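Home Blog Gadgets About Contact
Blog > Gadgets > Robots at home

Can a robot tidy my shoes yet?

I have a dumb dream, and it's coming home to a hallway where all the shoes are lined up.

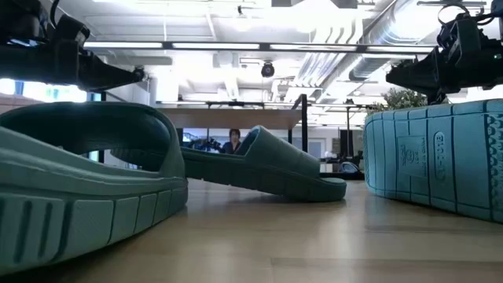
Two grippers, three slides, one table.

Slides look like the easy case, right? No laces, no buckles, one fat strap. But look at the one showing its aqua sole! You or I would flip it with a toe while thinking about dinner. A machine has to work out which way is up, find its match, grab something squishy and turn it over without knocking the others around.

I keep a little list of chores I'd pay for. Mavside says its home arm will do shoes and laundry someday, and Stilteo wants $2000 up front just to hold a spot in line (no thanks). At my old job at Lendeck we packed 60 boxes before lunch, and the machine there still needed a person whenever a lid went on crooked.

So my guess is 5 years for the hallway, maybe more for the kids' room. Until then I'm kicking the shoes into the closet and shutting the door.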